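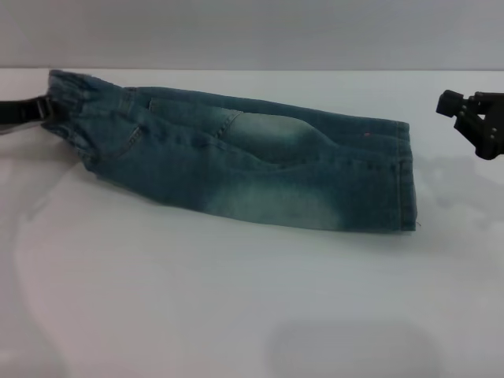 儿童牛仔裤折叠任务双臂遥操作示教作业指导

一、适用范围

本指导适用于使用Rotari双臂遥操作工位开展的织物折叠类示教作业,任务对象为小尺码、腰部带松紧结构的牛仔裤。衬衫、毛巾及袜类的示教另有专门文件,不得直接套用本文所列的抓取位置和动作顺序。

操作员在独立采集示教数据之前,应通读本文全部内容,并在带教人员在场的情况下完成练习。练习阶段产生的记录一律标为“练习”,不进入训练集。

本文修订日期为2021年9月19日,自发布之日起取代前一版。前一版中关于“裤脚先行”的折叠顺序同时废止。

二、术语

主端:操作员手持并直接带动的一对操纵臂。

从端:在台面上方执行动作的一对机械臂及其夹爪。

拖动示教:关闭遥操作链路,操作员直接以手扶持从端机械臂,使其沿期望路径移动,由系统记录各关节位置。

片段:从按下“开始记录”到按下“结束记录”之间的一次完整示教。

纵折:沿裤长方向对折,使两条裤腿上下重叠。

横折:在纵折完成的基础上,将裤脚一端向裤腰一端翻折。

三、作业前准备

1. 检查台面。台面应为白色、洁净,无水渍、胶痕和线头。用干布擦拭后静置片刻再开机。台面反光过强时,应调整顶灯亮度,不得在台面上铺设垫布。垫布会随衣物一起移动,并改变夹爪与台面之间的实际距离。

2. 检查背景。从端后方的墙面应保持空白,不得张贴通知、标签或悬挂工具。

3. 检查夹爪。逐一开合左右夹爪,确认指尖闭合时无错位,紧固螺钉无松动。指尖表面如有纤维缠绕,应用镊子清除。严禁用刀片刮擦指尖。

4. 检查主端与从端的对应关系。先将主端置于停放架上,再启动控制软件,等待状态栏显示“已对齐”。未显示该字样时,不得抬起主端。

5. 设置速度上限。初次参加示教的操作员应选择“低速”档,经考核合格后方可改用“标准”档。“快速”档仅供设备调试使用,不用于采集。

6. 确认急停按钮处于操作员不离开座位即可触及的位置,并实际按下一次,验证从端停止响应。复位之后应重新执行第4项。

7. 准备任务对象。每一批次使用同一型号的牛仔裤,共5条,轮换使用。裤子的拉链和纽扣应事先扣好,口袋内不得留有物品。新裤应洗涤后再投入使用,吊牌须全部剪除。

四、示教方式的选择

本任务设有两种示教方式。通常情况下应采用遥操作方式。拖动示教仅在以下情形中使用:

(一)需要单独记录某一手臂的接近路径,不涉及双臂配合的;

(二)主端正在检修,而当日任务仅为补录静态姿态的;

(三)带教人员认为操作员尚未理解夹爪与布面的相对角度,需要以手扶臂进行体会的。

采用拖动示教时,操作员的手会进入相机视野。此类片段应在任务名称后附加“手扶”字样,与遥操作片段分开存放。两类片段不得合并导出。

五、遥操作示教步骤

步骤1 摆放初始状态

由操作员用手将牛仔裤平铺在台面中央,裤腰朝左,裤脚朝右,正面向上。允许裤身存在自然褶皱,不得刻意抚平。每录制一个片段,应使裤身的位置和朝向略有变化,变化幅度以裤腰和裤脚均不超出双臂可达范围为限。

摆放完毕,双手离开台面,返回操作座位。

步骤2 接入从端

从停放架上取下主端,双手同时握持。确认从端跟随后,将左右夹爪移至裤身两侧上方,保持张开。此时两只夹爪均不得接触布料。

按下“开始记录”。开始记录后静止片刻,使片段开头留有清晰的初始画面。

步骤3 双夹爪抓取同侧边缘

左夹爪移至裤腰外侧角,右夹爪移至同侧裤脚。下降时应使指尖与台面成一定倾角,以较低一侧的指尖先行插入布料下方,再行闭合。

牛仔布较厚,侧缝处尤甚。抓取裤脚时应避开卷边与侧缝的交叠处,在其内侧落爪。抓取裤腰时,松紧部分会向夹爪聚拢并形成皱褶,属正常现象,不必为此重新抓取。但如皱褶使裤腰整体翻转,应松开后重来。

步骤4 完成纵折

两臂同步抬起,抬起高度以布料离开台面、另一侧裤腿不被拖动为准。随后同步向对侧移动,将一条裤腿覆于另一条之上。

移动过程中应保持两夹爪间距基本不变。间距过小,裤身中段下垂,落下后易在膝部堆积;间距过大,裤腰的松紧部分被拉长,松开后会回弹,使上下两层错位。

放下时先降低右臂,使裤脚对齐,再降低左臂。

步骤5 释放裤脚,保持裤腰

右夹爪张开,沿裤长方向向右退出,退至裤脚以外的台面上方悬停。左夹爪此时继续夹持裤腰一角,不得同时松开。

本步骤结束时的正确状态应符合以下要求:裤身呈横向长条形,裤腰在左,裤脚在右;两条裤腿上下叠合,裤脚边缘大致成一条竖直线;左夹爪夹住裤腰一角,该处布料略微离开台面并有皱褶;右夹爪张开,与裤脚之间留有明显间隔。本页首图所示即为此状态,操作员可据此对照。

裤身下缘中段略向外鼓出的,可以接受。裤脚处两层明显错开的,应在本步骤内用右夹爪修正,修正动作一并记录。

步骤6 调整裤腰

左夹爪轻微向左牵引,使裤身伸直,随后降至台面并松开。牵引距离宜小。如裤脚随之滑动,说明牵引过度。

松开后,左夹爪应先垂直抬起,再向外移开。直接横向移开容易带起裤腰或勾住腰带环。

步骤7 完成横折

右夹爪抓取裤脚两层布料。抓取前应确认指尖已插入下层裤脚之下,只抓住上层是本任务中常见的失误。左夹爪可轻压裤身中部,作为折线的固定点。

右臂抬起,向左翻折,将裤脚置于裤腰内侧,不得超出裤腰边缘。落下后张开夹爪,垂直退出。

步骤8 结束片段

两臂退回起始位置,静止片刻,按下“结束记录”。将主端放回停放架之后,方可用手接触衣物。

六、操作员的动作要求

示教数据的用途是供模型学习,动作本身应清楚、连贯。操作员应遵守下列要求:

1. 移动前先确定目标位置。不得在布面上方反复徘徊。确需观察时,应停住不动,待判断后再行移动。

2. 夹爪的开合应果断。半开半合的状态会使后续标注难以划分抓取时刻。

3. 抓取失败后允许重试,重试次数以2次为限。超过该次数的,应结束片段并标为“失败”,不得删除。

4. 不得用夹爪拍打、推挤布料以代替抓取。

5. 双臂交叉存在碰撞风险。任何情况下,左臂末端不得越过右臂末端所在位置。

6. 示教过程中不得与他人交谈,不得单手操作主端。

七、片段的检查与标注

每个片段录制完毕,操作员应立即回放一遍,并按下列项目进行检查:

——开头与结尾是否各有静止画面;

——各路相机画面是否连续,有无丢帧提示;

——夹爪开合信号与画面是否一致;

——裤身是否始终处于台面范围之内;

——操作员的手或衣袖是否进入画面(手扶片段除外)。

检查通过的片段,应按“成功”“部分成功”“失败”三档标注。纵折、横折均完成且裤脚未超出裤腰的,标为“成功”。仅完成纵折的,标为“部分成功”。其余情形标为“失败”。

标注栏内的备注应使用简短陈述句,写明所见情况,例如“横折时仅抓住上层裤脚”。“不太好”“还可以”等评价性用语不得填入。

每一班次的采集目标为42个片段,“部分成功”和“失败”的片段计入总数。操作员不得为凑足“成功”数量而重复使用完全相同的初始摆放。

八、常见问题的处理

(一)裤脚抓取滑脱

多由落爪位置过浅引起。应使布料进入指尖内侧更深处,再行闭合。连续滑脱时,停止采集,检查指尖防滑面的磨损情况。

(二)纵折后上下层错位

检查两臂是否同步抬起。初学者往往惯用手动作偏快,可在低速档下进行空爪练习,待两臂高度一致后再夹持布料。

(三)裤腰松开后回弹

释放前先将裤腰贴近台面,使下层布料有所依托。自高处松开的,回弹幅度较大。

(四)从端跟随迟滞

立即停止移动主端,等待从端到位。不得加大动作幅度以图追赶。迟滞反复出现的,应结束片段,记录时间,报设备管理岗处理。

(五)阴影影响画面判断

手臂在台面上投下的阴影属正常情形,不作为剔除片段的依据。阴影遮蔽裤脚边缘,致使操作员无法辨认抓取位置的,应调整手臂姿态,不得自行移动灯具。

(六)线头

裤脚处有松散线头的,应在批次开始前修剪。批次进行中发现的线头不作处理,以保持同一批次内对象外观一致。

九、安全事项

从端通电期间,任何人不得将手伸入台面上方区域。需要整理衣物时,应先将主端放回停放架,确认状态栏显示“已暂停”。

拖动示教时,应由2人在场,一人扶臂,一人值守急停按钮。扶臂者应握持臂身标示的区域,不得握持夹爪或关节连接处。

长发应束起,佩戴的挂绳、手链应取下。

连续操作主端会引起肩部和腕部疲劳,操作员应按班次安排休息。感到明显疲劳时,应主动停止采集。

十、收工与归档

1. 两臂回到停放姿态后,关闭控制软件,再切断电源。

2. 将当日片段上传至Koskela数据目录,核对上传数量与本机数量一致后,方可清理本机存储。

3. 牛仔裤平放收纳于批次箱内,不得折叠,以免留下固定折痕,影响后续示教。

4. 填写工位日志,内容包括班次、片段总数、各档标注数量、设备异常及处理情况。

5. 日志由带教人员复核签字。未经复核的批次不得提交训练。

每年12月由设备管理岗对本文所列速度档位和抓取参数进行一次复核。对本文有修改意见的,可通过工位日志的“意见”栏提出。

Saseo示教实验室 发布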